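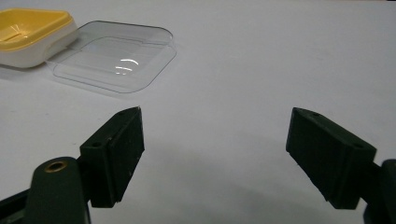 Raíssa Portela asks whether the Mavham word list still merges hyphenated forms. It does not – since the October build they are separate entries.

# mavham-wordlist

Entries: 751
Held out: 198
Format: UTF-8, tab-separated, 12 columns

Column 4 is the lemma. Empty cells mean unknown. Report spelling errors to Editano with the line number.

Home | Files | Changes | License
Print this page | E-mail this page
Contact | © Editano | Back to top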